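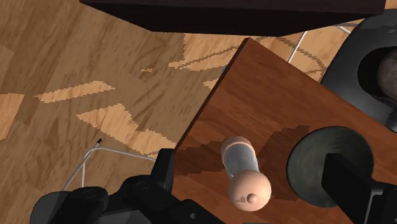

4 min read

Ginen Floor Notes: README

Hi, and welcome to the folder! I'm Piyumi Ekanayake, and this is the data set I put together while learning (slowly, with a lot of sanding dust in my hair) how old plank floors change color over the years. It started as a notebook for my own house in Nudarstead and then the neighbors got interested, and then their neighbors did, and now it has 2,440 rows and a name.

The name comes from the street. Ginen Street is a long row of older houses, nearly all with their first floors still down, and people there love to talk about wood. If you knock on a door and ask what finish is in the hallway, plan on staying for tea.

What's in it

One row is one spot on one floor. I went to 70 rooms and took readings at marked spots in each, then came back and did the same spots again. Every row has the room code, the spot code, the month, the finish as the owner told it to me, which way the nearest window faces, and three color numbers from a little handheld meter. There's also a notes column, which is where I rambled. Please do read the notes column. Half of what I learned is in there, including the whole saga of the rug in room 41.

The files

readings.csv has all the rows.
rooms.csv has one line per room: wood type if known, direction of the window, rug or no rug, pets or no pets.
finishes.csv is my attempt to put the finish names in order. People say "varnish" for just about everything, so I kept their word in one column and my best guess in another.
changes.txt is the list of things I fixed.

How I took the readings

The meter sits flat on the board and shuts out the room light, so the numbers shouldn't care if it's a bright noon or a gloomy four o'clock. I wiped each spot with a dry cloth first, took 3 readings, and kept the middle one. If a spot fell on a gap between planks I slid over to the closest clean bit of board and wrote that down.

Iresha Wijesinghe did the second round for the upstairs rooms in March while my knee was bad. We did a bunch of spots together beforehand to check that we held the meter the same way, and our numbers were close enough that I stopped worrying. Her rows have IW in the "who" column in case you'd like to look at them apart from mine.

Things to watch out for

The finish column is hearsay. Some owners had the tin in the shed and some had a story about an uncle, and I wrote both down with equal cheer. If you need to be strict, keep only the rows where "proof" says tin or receipt.

Rugs move! I marked a spot as covered if it was covered when I got there, and that tells you very little about the ten years before. Same goes for sofas and big bookcases.

There's hardly any dark wood. Ginen Street is pine and oak almost all the way down, so please don't use this to say anything about walnut. I have five walnut spots, all in one dining room, and the owner wasn't even sure it was walnut.

Room 12 got refinished between my two visits. I left it in because the before and after is fun to look at, but drop it if you're averaging.

Using it

Go ahead and use it for whatever you like, school projects and paid work included. A mention would be lovely. I took out names and house numbers, and the room codes are shuffled so they don't follow the street. If you think you can work out whose floor is whose, please keep it to yourself.

If you find a mistake, open an issue and tell me the room and spot code. I'm not quick, but I do get to them — usually on a rainy evening with the space heater on.

Still to do

Split "oil" into the kinds that yellow and the kinds that mostly don't.
Track down the missing window directions for the Abeysekara house.
A third round of readings, if my knee agrees and people will still have me in.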